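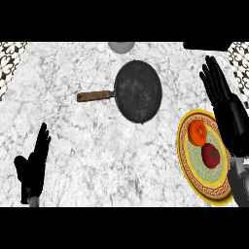 Simulation operator, Konville canteen kitchen
Kopecký is moving plate and pan handling to two-handed robots. Kitchen staff will rehearse each task in simulation, and 12 existing posts change from line work to supervision. Pay grades stay the same. Shifts start in January.
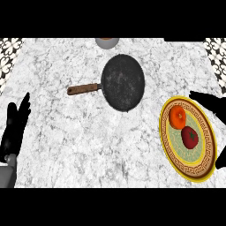 How to apply
Write to Panya Thongsuk by November 6, 2025. Kitchen experience required, programming not needed. Training lasts 14 days, paid.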